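Threading wire into a Tuvard straightener-feeder for the first time

You have bought a second-hand wire straightener. Congratulations, and my sympathies to your fingers. I've run a Tuvard beside a bending machine long enough to have made most of the mistakes below, several of them twice.

What you need

A coil of wire, leather gloves, safety glasses, a file, a rag, a steel ruler and the key for the roll adjusters. The manual is optional. Mine was translated by somebody in a hurry and advises the operator to "be smooth of heart near the roller".

1. Isolate the power

Switch off at the wall and lock it. The foot pedal sits exactly where a boot wants to be.

2. Load the coil

Put it on the decoiler so the wire comes off the bottom, then do up the keeper arms before you cut any straps. A Pramanik coil is tied in 4 places. Cut the tie nearest the loose end last and stand to one side while you do it. Wire has been waiting for this moment since it left the mill.

3. Dress the end

File off the burr and straighten the first forearm's length by hand. It won't be very straight. It only has to find the hole.

4. Back off the rolls

Open both banks, vertical and horizontal, until you can see daylight through them. Wipe the grooves while you're there. Grey paste is normal, grit is not.

5. Feed it through

Push the wire through the entry guide, both roll banks and the feed wheels until it pokes out the far side. If it jams, pull it back and file the end again. Henok Teshome, who taught me this, reckoned swearing was good for one more inch.

6. Set the rolls

Bring the entry rolls down firmly and each pair after that a little less, so the last ones barely touch. Power up, jog out a metre at the slowest speed and lay it on a flat bench. If it curls up, ease the bottom rolls at the entry end. If it curls sideways, leave those alone and go to the other bank.

7. Set the length

On the Gemix controller, press MODE, then LENGTH, and key in millimetres. I use 1203 for a test piece. Cut one, measure it, and enter the correction on the same screen.

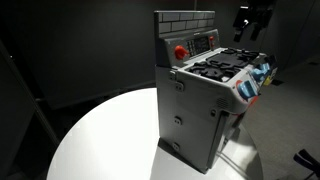 8. Write down your settings

Note the adjuster positions, wire size and coil supplier on a card and hang it on the machine. A new coil from the same supplier will still want a tweak, but you'll be starting close.

Faults you'll meet early on

Error 501: the guard is open, or the switch thinks it is. Clean the switch.
Wire slips in the feed wheels: oil on the wire, or too little pressure. Try the rag first.
Lengths wander: worn feed wheels. Pidemico sells them in pairs, and you do need both.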